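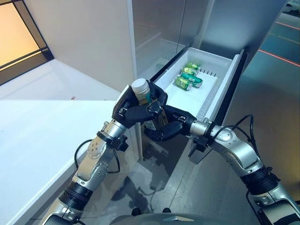 **drawerdweller**
OK so we moved into the Plosbridge place in February and I still can't settle where the kitchen oils go. The last tenants kept everything on the counter and I swear the olive oil tasted like crayons by spring. So now anything in a bottle with a white screw cap, like that one, goes in a white drawer, away from the window. My partner says bottles belong upright in a cabinet like normal people do it. Who's right?

3 replies hidden — show all

**mossyladle**
Your partner, sorry! I did the drawer thing for two years and every bottle I laid down leaked sooner or later. Canola is the worst, it creeps up the threads and then the whole drawer has that sticky film that picks up crumbs (dish soap barely touches it, baking soda paste works better).

**Kettle317**
Disagree with mossyladle. If yours leak, the caps are cross-threaded or you're overfilling. Deep drawer, stand them up, put a cork mat under them. Mine is the bottom one next to the stove and it's been fine.

**mossyladle**
Next to the stove?? That's the warmest spot in the kitchen. You fixed the light problem and made a heat problem.

**Kettle317**
It's a well insulated oven. I've put my hand in there after a roast and it's room temperature. But fine, I'll grant you not everybody's is.

**drawerdweller**
Mine's across from the stove so I think I'm safe on that one. Drawer is too shallow to stand the big bottles up though — that's where the fight started. I buy the large Veloso one because it's cheaper per ounce.

**pantry_goblin**
Buy smaller bottles. I know it costs more but you're throwing out the last third when it goes stale, so where's the savings? Also sesame and walnut oil should be in the fridge, I'll die on that hill.

**mossyladle**
Walnut yes. Toasted sesame keeps for months in a cabinet, I've never had one turn.

**drawerdweller**
Trying small bottles, then. The walnut oil is going in the fridge door tonight, next to the mustard.

698 views · 2 shares
We use cookies to keep you signed in. Accept | Manage settings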